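Gromiseo Community Help > Home Storage > Vegetables and Roots

Red onions sprouting early in a basement room, yellow onions fine

Posted by Hwa-young Oh, 18 September 2019

I store onions in a partitioned room in the basement. The house is outside Lirnthorpe, elevation 3,899 feet, and the air is dry for most of the year. The room has one exterior wall (poured concrete, no insulation), an intake vent near the floor and an exhaust vent near the ceiling on the opposite side. A small fan on a Jeon controller runs whenever the room is above the set point and the outside air is colder than the room air. Last season I put away 400 pounds, a little more than half of it yellow and the rest red. Everything went into slatted Nilby crates stacked on pallets.

The yellows held until spring with very little loss. The reds started to sprout on day 139, and from then on I was losing more every week. The ones that had not sprouted were soft at the neck. I keep a log, so I can give readings. Room temperature was between 38 and 44 F from the middle of the storage period on. Relative humidity was between 60 and 70 percent. In the first few weeks the room was warmer, because the outside air was not yet cold enough for the fan to do anything useful. I have readings in the mid 50s for that stretch.

Both kinds were pulled in the same week, cured on racks in an open shed, and topped with an inch and a half of neck left on. The crates were not mixed, but they were in the same stacks, reds on the bottom.

I would like to know whether the problem is the room, the curing or the variety. I am about to load the room again in October and can change one or two things before then but not rebuild it.

2 answers

flatstack

Get them colder. 32 F is the number. Mine are in an old refrigerator with the door propped open a crack and they last for months. Also do not keep potatoes in there.

allium_row_7

Your log answers most of this. I will take the variety first.

Most red onions grown for fresh use have a shorter dormancy than the common yellow storage types. They tend to have thinner outer scales, a higher water content and lower dry matter. Under good conditions a typical red will keep three to five months, and a good yellow storage hybrid six to eight. Day 139 is well inside the normal range for a red. I would not call it a failure of the room. If you want reds in March you need a variety bred for it, and the seed catalog will say "long storage" in plain terms. If it says only "good for salads" or "mild," assume a short dormancy.

The second item is the warm period at the start. Sprouting in onions is fastest in the middle of the temperature range, from the mid 40s to the low 60s. Onions keep dormant better when they are either cold or quite warm. Your reds spent the first weeks in the mid 50s, in the middle of the bad range. The yellows went through the same thing but had enough dormancy to absorb it.
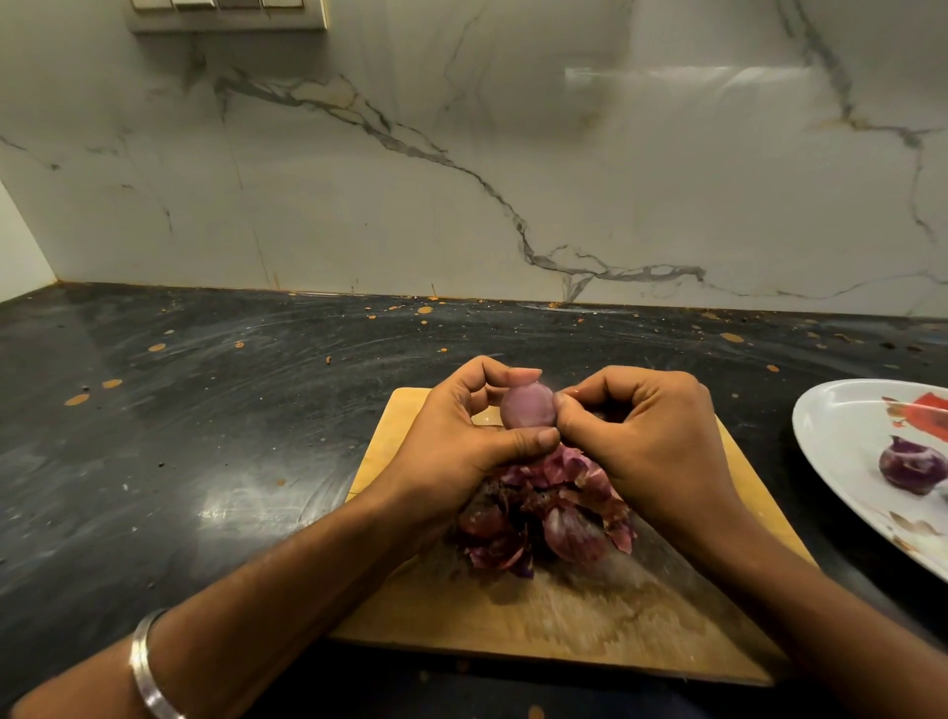
So the change I would make first is timing. Leave the crop in the shed after curing, under cover and with moving air, until the night temperatures are low enough for your fan to pull the room down below 40 F within a few days. A dry shed is no worse for them than a room at 55 F, and usually better. The exception is a hard freeze, so watch the forecast and have a tarp or a heater ready.

Third, the soft necks. That is more likely a curing problem than a storage problem. The necks should be fully closed and dry before you top them. Roll the neck between your finger and thumb. If there is any slip between the layers, it is not done. Reds are often thicker in the neck and can need a week longer than yellows on the same rack. Pulling both in the same week is fine, but do not end the cure on the same day just to clear the shed. Any bulb with a neck still thicker than a pencil after curing should go to the kitchen and stay out of the crates. Neck rot often gets in through a green neck and does not show until two months or more have passed.

Fourth, the stacks. Cold air from a floor vent does not necessarily reach the center of the bottom crates. If the crates are tight against each other, the air goes up the outside of the stack and out. Leave a gap of two inches between stacks and four to the wall, and put a thermometer probe inside a crate at the center, not on the wall. I would expect you to find a difference of several degrees. Also put the reds at the front, where you can get at them. They are going to be used first and should be inspected every two weeks.

The humidity is fine. Do not raise it. Above 75 percent you will get root growth from the base plate.

On the refrigerator suggestion above: 32 F is correct as a target for long storage, but a propped door gives wide swings in humidity, and the compressor will run far more than it was built to. It also will not hold the quantity in question.

Comments

Hwa-young Oh: Thank you. I checked the seed packets. The red is described as "mild, sweet, for fresh use," so that accounts for a good part of it. I have moved the probe into a bottom crate and will leave the crop in the shed until the nights drop. One more item: is it worth running the fan overnight regardless of the controller?

allium_row_7: No. When the outside air is warmer than the room you are heating the room. Let the controller decide, and check that its outdoor sensor is shaded - direct sun on the housing will keep the fan off on cold, bright mornings.

flatstack: The refrigerator works fine for me.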